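Ekcombe Forums > Research Methods > Manipulation > Wrist-view policies and thin-stemmed objects

Print this thread | E-mail this thread

clandach_lab
We are posting a summary of the Clandach results for comment before the write-up is submitted in May. The question was whether a policy trained only on wrist-camera footage could grasp artificial flowers by the stem bundle without an overhead view. The training set contained 3,000 demonstrations. After filtering for incomplete grasps, 1,114 were removed. The success rate on held-out stems was 70 percent.

Success was defined as a closed grip on the bundle below the lowest bloom, maintained through the lift. Contact with a petal or leaf was recorded separately and did not count as a failure.

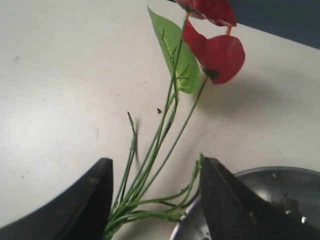

We consider the second part of that definition the weakest point of the method and would welcome views on it. Side shoots were not scored at all. They bend when the fingers close, and the annotators could not agree on what amount of bending should matter.

m_gripper
Thank you for sharing this. I must disagree with the filtering step. Removing incomplete grasps before training means the policy never sees a recovery. The Cilline group kept theirs and labeled them, and I would expect a fair comparison to do the same.

clandach_lab
The point is accepted in part. We did train one model on the unfiltered set, and it hesitated above the stems and often timed out. The labels may have been at fault - we had only a single "incomplete" tag, with no record of the cause.

Chareonsuk_bench
A single tag would explain the hesitation. A slip and a missed approach call for different corrections, and the model has no means of telling them apart. I would suggest relabeling 1,000 demonstrations by cause and repeating the run before drawing a conclusion about filtering.

On scoring, our bench treats any leaf contact as a failure. It is strict, but two annotators will give the same answer.

m_gripper
I do not support the strict rule. With a plant of this shape, a leaf can brush a finger during a perfectly sound grasp. You would be measuring the shape of the plant.

Chareonsuk_bench
In that case, please report both figures and let the reader choose.

clandach_lab
Both figures will be reported. The relabeling will go ahead on the smaller set, and the annotation guide will be attached to this thread when it is ready.

Contact the moderators | Copyright Ekcombe Forums | Back to top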